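Support > Facilities > Workbench and Power > Ticket 3142

Subject: Strip on table 2 drops out when the organizer box is moved
Opened by: Adelmo Rinaldi, Cavcombe site
Assigned to: Cosimo Ferraro
Status: Monitoring

Reported: power on the table strip cuts out for a moment, then returns. Seen three times in April, each time while someone was shifting things toward the far edge. Wall breaker did not trip.

Setup at time of report: wood table, white power strip at the far edge, cardboard organizer with yellow tape along the lower rim, no parts sorted into it yet. 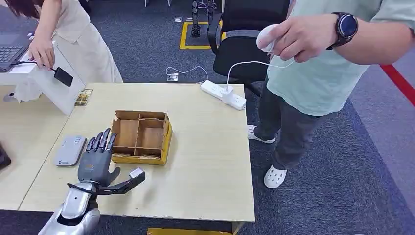
10:20 — Measured the outlet with nothing on the strip. Steady. Swapped outlets, same result.

10:45 — Pushed the organizer against the strip by hand. Dropout on the second push. Suspect a worn contact in the strip, not the building wiring.

11:10 — Checked the run from the wall to the table. Cord crosses 66 inches of carpet with no cover. No cuts or flat spots found in the jacket.
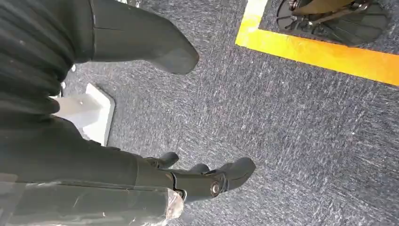
11:30 — Replaced the strip with a Holmgren unit from stores. Moved the organizer 10 inches in from the edge. Repeated the push test, no dropout.

Open items: cord cover for the carpet run, on order from Berkitport. Old strip tagged and set aside, do not reuse. Adelmo to reply here if it happens again.

Sturkik Site Support | Contact the desk | © Sturkik | Back to top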